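Cups on a cloth: sorting out the desk drinkware

I keep two cups at the workbench, one white and one black, and for most of October I have been trying to settle which of them should be the daily one. The question sounds trivial. It came up after I switched the bench covering to a teal cloth and found that the way a cup looks and behaves on a soft surface differs from how it does on bare board. I made notes over several evenings and have tidied them into this post.

The white cup went first. It has been in the house longest, and I know its habits.
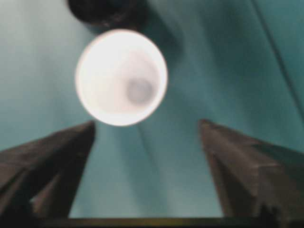

Ro-un Ryu

White interiors are useful for one reason: they show everything. Any mark on the floor of the cup is visible from above, including a small gray one that I would never have found in a dark cup. I wash by hand, with a bottle brush for the base and a cloth for the rim, and a white cup tells me within a second whether I did the job properly. Tea is the main offender. Left to stand, it leaves a ring that takes baking soda and a few minutes of soaking to shift. Coffee rinses out if I get to it the same morning.

The second property is how the inside reads under a lamp. My bench lamp has a Vekura bulb, quite a cold one, and under it a pale interior loses its depth. Wall and base run together. This matters if you fill by eye, as I do. I overpoured twice in the first week and now stop at a level I have learned by weight. A full pour for me is 400 grams on the kitchen scale, shared between the two cups, and I don't try to judge it any other way.

Taper is the third. A cup that narrows toward the base nests well and pours cleanly, but it has less footprint to stand on. On a hard board that makes no difference. On cloth it does, as any fold under one side of the base puts the cup on a slight lean. My fix is to pull the cloth flat from the far edge of the bench before setting anything down. I tried double-sided tape at the corners and gave up after it left residue on the board.

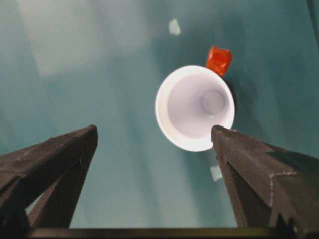 I also tested how close the cups could stand to other small things on the bench without getting knocked. The working rule I ended up with is a clear hand's width on the side I reach from, and no rule at all for the far side. Small objects behind a cup are safe from my elbow. They are less safe from being forgotten, so I clear the back of the bench at the end of each evening, before the lamp goes off.

The cloth deserves a paragraph. I bought it from Husham as an end-of-roll piece and did not iron it, which I regret. The fold lines from shipping are still there. Steam helps for a day and then they come back. Deok-su Ok, who sews, told me to wash it once at a low temperature and dry it flat under weight, and I will try that when the bench is next free for a whole day. The color I have no complaints about. Both white and black stand out well against teal, and I can find either cup at 5 in the morning with only the hall light on.

Cleaning schedule for the cloth, as it stands:

Shake out daily.
Spot clean with a damp sponge after any spill.
Full wash every 10 days, or sooner if tea is involved.

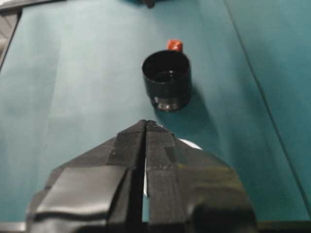 The black cup

The black one is straighter in the wall, a plain cylinder that only looks a little wider at the mouth when seen from above. I expected to dislike it. The obvious fault is that I can't check the inside at a glance. To inspect it I have to tip it toward the lamp and turn it, and even then a light film can pass unnoticed. I now run a dry paper towel around the base after washing and look at the towel.

Against that, it doesn't glare. The white rim under a cold lamp is bright enough to distract me when I am reading next to it, and the black one mostly disappears. After 3 evenings with only the black cup out I stopped noticing it, and that is what I want from a cup on a bench.

Storage is unresolved. Both currently live on a Stirnari shelf to the left of the bench, upside down on a folded towel. Pyo makes a small rack that would fit, but the spacing of the pegs looks too narrow for the wider of my two rims, and I haven't found anyone who has measured it.

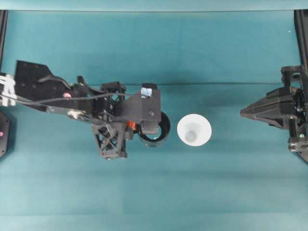
White cup and black cup on the teal cloth.

For now the black cup is for the evenings and the white one for mornings, when the daylight is softer and I want to see what I'm drinking. I will report back on the cloth once it has been washed and dried flat.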